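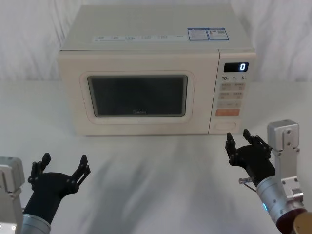

楼主家的美的，奶油色，带白底布

主题：小户型到底要不要留微波炉？跟室友吵了一晚上，来问问大家

楼主 番茄炖一切
事情是这样的，我和室友合租，厨房小得转个身都能撞到冰箱。上个月她迷上了空气炸锅，非说微波炉占地方，要挂二手卖掉。我不同意啊！我每天带饭，晚上回来也就热一碗剩菜，没有微波炉我吃什么？她说可以蒸，可以用小锅热，还说微波热过的米饭“像橡皮”。我俩从七点吵到快睡觉，最后谁也没说服谁，所以来开个帖子。
先说预算，换的话最多2000，台面只有70厘米能用，还得放电饭煲。大家家里最后留的是哪个？

2楼 Zeng
站楼主。米饭变橡皮是热法不对，撒一小勺水，盖个盘子，中火慢慢来，比蒸锅差不了多少。我妈以前也嫌弃微波炉，后来发现热牛奶不用洗锅，现在比我用得还勤。

3楼 夜班吃面
不同意楼上。差不了多少？差远了好吧。馒头包子必须上锅蒸，微波出来外面烫嘴里面还是凉的，放五分钟就能拿去砸核桃。我家那台早送人了，一次都没想过它。

4楼 Zeng
馒头用湿厨房纸包一下再热，趁热吃。你放五分钟当然硬啊，蒸的放凉了也没多好吃。

5楼 楼主 番茄炖一切
哈哈哈你俩别打。我补充一下我平时都热什么：米饭、炖菜、汤，偶尔蒸个蛋（对，微波蒸蛋，碗上扎了孔的保鲜膜，低火，室友吃过还说嫩呢，她现在不承认）。炸鸡薯条那些我承认是空气炸锅厉害，这个没得吵。
另外好多人热饭就知道一个高火按到底，门上沿那一条烹饪指南从来不看。我以前也不看，鸡蛋羹热成过蜂窝煤。 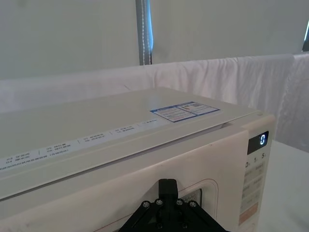 6楼 分火力热剩菜，我的笨办法（长，慎入）
发帖人：Gistden
看到楼主说高火按到底，忍不住写一下。我带饭快四年了，踩过的坑比较多。
米饭：打散，洒水，加盖，中高火。别压成一坨。
炖肉：中火，中途拿出来翻一次。油大的一定要盖，不然擦炉子擦到怀疑人生。
绿叶菜：别热了，真的，早上多带一份黄瓜番茄都比这强。
鱼：看你和同事的关系。
汤：别装太满，热完搅一搅再喝，我嘴里起过泡。
带壳鸡蛋绝对不行，剥了壳的整蛋也不行，切开再说。

7楼 夜班吃面
“看你和同事的关系”笑死。我们公司茶水间贴过告示禁止热鱼，贴完第二天就有人热榴莲酥。
不过你看，你这一大串规矩，不正好说明它麻烦吗？蒸锅哪有这么多讲究，水开了往里一放就完了。

8楼 Gistden
蒸锅要等水开，要看着水别烧干，完了还得刷。我下班到家已经九点多，多等十分钟我能把泡面吃完。各有各的麻烦，看你愿意忍哪种。

9楼 楼主 番茄炖一切
九点多到家+1，抱抱。
说到刷，室友还有一条罪状是“微波炉里有味儿”。这个我认，之前有一阵是有点咖喱味。后来用柠檬切片泡一碗水，高火热几分钟，再闷一会儿，拿抹布一擦就下来了。玻璃转盘要拿出来单独洗，转盘底下那圈最容易藏东西，别偷懒。擦完门敞着晾一会儿再关。 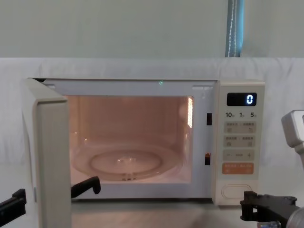

10楼 Salma Bennani
白醋也可以，比柠檬便宜，就是热的时候要开窗，那个味道冲得很。另外我想替你室友说句话：两个人合租，台面是公共的，你每天用不代表她就得让。你们有没有考虑过买个架子，一个放上层一个放下层？

11楼 夜班吃面
架子可以有，但是先看说明书，散热的距离要留够。空气炸锅出风口别对着墙，我朋友家的墙纸都烤黄了。

12楼 Bereket Wubshet
微烤一体机不考虑吗？我去年搬家换的，一台顶两台。缺点是烤完东西马上想热牛奶，得等它凉一凉，有点急人。还有就是贵，楼主的预算能买，选择不多。

13楼 Zeng
一体机我用过，两样都能干，两样都差点意思。炸鸡翅没有空气炸锅脆，个头还比普通微波炉大一圈。我投架子一票。

14楼 楼主 番茄炖一切
刚跟室友汇报了一下楼里的情况，她看到3楼的发言非常激动，说终于有人懂馒头。架子的提议她说可以谈，条件是空气炸锅放顺手的那一层……我还在考虑。晚点去量一下墙边的高度，量完再来更新，有推荐架子的直接往下回就行。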